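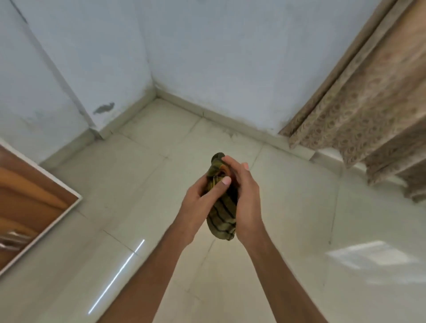
By the Floswood Courier newsroom
Community | February | 4 min read

Floswood's laundry and mending room opens its doors again this month, and people have been lining up with bags under their arms since the first morning. The room sits at the back of the old Dalirmont building on the canal side, down two steps and past the bike racks, and it has been closed since the pipes gave out last fall. Now the water is back on, the walls have been painted and the dryers are humming, and we could not be happier to report it!

If you never used it before the closure, the idea is simple. You bring what you have washed at home or what you want to wash there, and you get the use of machines, folding tables, an ironing corner, a button tin the size of a bucket and somebody at the mending desk who knows what to do with a hole. It costs nothing for residents of the Dalirmont blocks. Everyone else pays $2 a visit, and that goes toward soap and thread.

The big draw right now is the striped stuff. During the months the room was shut, the Pathirana knitting mill across the canal gave the project its leftover stock from last season, all of it small household goods: socks, hand towels, dishcloths, a few hats. A lot of it comes in deep greens and mustards with dark stripes, and some of it has a bright color tucked in at a seam or a lining where you don't expect one. It's lovely, cheerful stuff, and it was packed in so tightly that most of it came out of the boxes in knots. So the first job for everyone who walked in on opening morning was untwisting, shaking out and folding.

And people did it for hours. They sat on the window ledge, they stood in the corners, they spread out along the hall. Kids from the after-school club turned up at three and took over the sock boxes completely (there was a contest for the fastest matched pair, and the rules changed every few minutes). By closing time the final tally was taped up by the door: 1,506 pieces folded and sorted, and not many of them left in the boxes for the next day.

Anyone can take some home. The limit is five items per household while the first batch lasts, and the mill has told the project there will be more in the spring. Items with a pulled thread or a loose seam go in the mending basket, and you're welcome to fix one and keep it on top of your five. That offer has been a real hit. The mending desk ran out of dark brown thread before lunch and had to send out for more.

The rest of the room is looking good too. The walls are plain white now, which makes the place feel a whole lot bigger than the old beige did, and the light tile stayed down on the floor and runs up along the bottom of the walls, so mopping up after a leaky basket is quick work. There is still touching up to do. Paint near the floor takes a beating in a room where people drag carts around all day, and a few marks remain on the list for a weekend in March. Brushes will be provided if you feel like helping out.

Two of the washers are new. The other four came back from repair, and regulars will recognize the one with the sticky door, which is still sticky, but less. The ironing corner has moved away from the dryers and now has its own outlet, so there should be no more tripped breakers in the middle of somebody's shirts.

There are classes again as well, and they start right away. The first is a beginners' darning evening, and it's a good one to start with if you have a favorite pair of socks with a thumb-sized hole in the heel. There are 25 places, and you bring your own sock. A second evening covers folding, and before you laugh, the last time it ran it filled up in a day! Fitted sheets are on the program. So are sweaters, baby clothes and the right way to pair socks without stretching out the cuff, a subject on which opinion in Floswood is sharply divided. Some of us were raised on the tight ball and will not be moved. Others swear by laying them flat and folding in thirds. Both camps will get a turn at the table.

The Sekesetti bakery is sending over day-old rolls for both evenings, and coffee will be on. Please keep the coffee on the shelf by the door and away from the folding tables.

The reopening was paid for with a grant from the housing office and a raffle in the fall that sold 300 tickets. The quilt from that raffle has finally been picked up, by the way, so you can stop checking your numbers.

The laundry and mending room is open from 8 in the morning until 7 at night. Last wash goes in at 5:30. Donations of thread, elastic and buttons are welcome any time at the mending desk. Please don't leave bags outside the door overnight; the hall floods a little when it rains. Sign-up sheets for the darning and folding evenings are on the board inside, next to the lost-sock line, and the lost-sock line already has plenty hanging on it.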